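Bosau Ernik cordless floor scrubber: a long look at an expensive mop

I didn't want to like this one, and I should say so up front. I've owned a string of machines that were going to replace my mop, and the mop is still in the closet while most of the machines are not. The Ernik costs $224 at full price. I paid full price, out of my own pocket, in November, and I've used it on every hard floor in the house and in the garage since then.

The claims on the box are bigger than they need to be. "Showroom clean in one pass" is printed on the front, and again on the side in case you missed it. There's also a line about covering 2000 square feet on a single charge. I'll get to both.

What you get

The machine itself, a charging dock, a spare roller, a small brush for cleaning the roller channel, and a bottle of the company's own cleaning fluid that's just big enough to get you used to the smell. There are 2 tanks, one for clean water and one for dirty. They look alike, they come off the same way, and the labels are molded into the plastic in the same color as the plastic. I filled the wrong one on my first try. I did it again a week later in bad light.

Putting it together takes no time at all. The handle clicks into the body and doesn't come out again, so keep that in mind if you planned to store it in a low cupboard. The manual is mostly warnings. The page on daily cleaning, the only page that matters, is near the back, and it tells you to rinse everything after every use. They mean it.

How it cleans

On sealed, smooth floors it does a decent job. Muddy footprints by the back door came up without much trouble. Dried coffee took a slow pull backward and then another one. Jam was worse. The roller dragged a thin pink film along with it, and I had to go over the area with a damp cloth on my knees, like I always have.

Pale, even floors are the honest test for any scrubber, as every streak shows when the sun is low. On my kitchen vinyl the Ernik left faint lines where the passes overlapped. They faded as the floor dried but didn't go away. Using less of the cleaning fluid helped more than anything else I tried, and plain warm water was better still. I have gone back to plain warm water.

Flecked floors are a different matter. Terrazzo, speckled tile and the like will flatter any machine you push across them, because the pattern swallows up both the dirt and the streaks. If a store is demonstrating a floor scrubber on a speckled floor, ask them to show you on something plain.

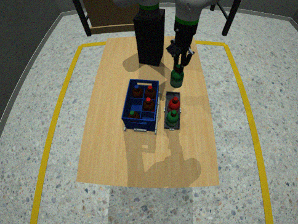 Is it worth buying over a regular mop and bucket?

Only if you mop often and hate wringing. A flat mop with a couple of washable pads gets most floors just as clean for a fraction of the money, and it never needs charging. What the Ernik saves you is the bucket, and the wait while the floor dries.

I'll give it credit for the drying. It pulls back most of the water it puts down, and the kitchen is fit to walk on in socks in the time it takes to put the machine away. If you have a dog that won't stay out of the room, this may be worth more to you than it is to me.

Edges and corners

The roller stops short of the housing on the left side, so there's a strip along the baseboard it never touches. On the right side it gets much closer. You learn to work around the room in one direction, which is fine until you meet a doorway or a radiator and have to turn around. Corners are hopeless. A round-ended roller in a square corner leaves a triangle of dirt, and after a month those triangles are easy to find.

Grout is the same story. It wipes the top of the tile and skims over the lines. The box shows a cross-section of the bristles reaching down into a groove, and I have no idea whose groove that is. My grout looks the way it did before. A stiff hand brush is cheap and does it properly.

Battery and the 2000 claim

I can't tell you exactly how far it goes on a charge, and I don't have 2000 square feet of hard floor to find out with. What I can say is that the number applies to the lowest power setting, according to a footnote on the bottom flap. On that setting the roller barely turns. I can't imagine anyone cleaning a real floor that way. On the high setting I get through the kitchen, the hall and the bathroom, and then a red light starts blinking before I've finished the garage.

The battery isn't removable. This bothers me more than anything else about the machine. When the battery gets weak, as they all do, you have a $224 doorstop unless Bosau will service it, and the manual is vague about that. I wrote to ask. The answer thanked me for my interest and gave me a link to the page I'd written to them from.

Noise

Loud, though not as loud as a vacuum. The self-cleaning cycle on the dock is a different thing altogether, a long rising whine that sends the cat upstairs. Don't run it while somebody is asleep. Don't run it at 10 p.m. in an apartment.

The self-cleaning cycle

I have strong feelings about this. The dock spins the roller in clean water and sends the result up to the dirty tank, and if you look only at the roller it seems to work. Take the cover off, though, and there's hair wound around both ends and a gray paste packed in behind the scraper. The cycle doesn't reach either. If you trust it for a week, the whole thing starts to smell like an old dishcloth.

My routine now is to pull the roller out after every use, rinse it in the laundry sink, brush the channel, wash the dirty tank and leave everything apart overnight. It's not hard, but it takes as long as mopping the hall used to. I'd like to see that in the ad.

Against the Bolus

A neighbor lent me her Bolus, the older corded model, and I ran it for a few days. The Bolus is heavier, uglier and has a cord that's always on the wrong side of the chair. It also cleans better. It puts more weight on the floor, and the roller goes right to the edge on both sides. Its tanks are different colors. I kept noticing that.

The Ernik is easier to steer and you can carry it upstairs in one hand. If you have bad shoulders, ignore what I said about cleaning power and pick the light one. For everybody else I think the Bolus makes more sense, if you can still find one. Sinaga had it marked down when I last looked, next to the Ernik, which was not marked down.

Before you start

Whatever you buy, the boring part stays the same. Chairs up, rugs out, crates and boxes off the floor and onto a table, then a proper sweep. The Ernik is sold as a vacuum and mop in one, and it will pick up crumbs, but dry dust turns to mud on the roller and ends up in the channel with everything else. I skipped the sweeping for the first few weeks because the box said I could. I sweep now.

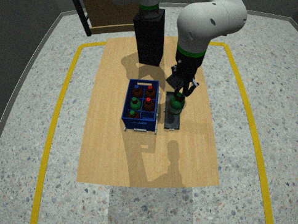
Running costs

The roller is supposed to be replaced every few months, and the filter more often than that. Neither is cheap, and the ones that fit are sold only by Bosau as far as I can find. The fluid is optional whatever the manual implies. I'd skip it, both for the streaks and because it costs more than dish soap with no result that I could see. (Don't put dish soap in the tank either. Foam gets into the motor side and the machine shuts off.)

Who might want it

Small homes with mostly smooth, sealed floors, somebody in the house who spills a lot, and a sink close by for the rinsing. If your floors are rough tile or old boards with gaps, keep walking. I wouldn't use it on unsealed wood at all, even though the box has a picture of a plank on it.

Mine has had one fault so far. The dock stopped recognizing the machine and wouldn't charge until I wiped the contacts with a dry cloth. It has done the same thing once more since then, and the same wipe fixed it. I'm keeping an eye on it, and I've kept the receipt.

Rating: 2 stars. I'd have gone higher at half the price, and higher again with a battery I could change myself. The spare roller is still in its wrapper, and I'll update this when I've had to put it in.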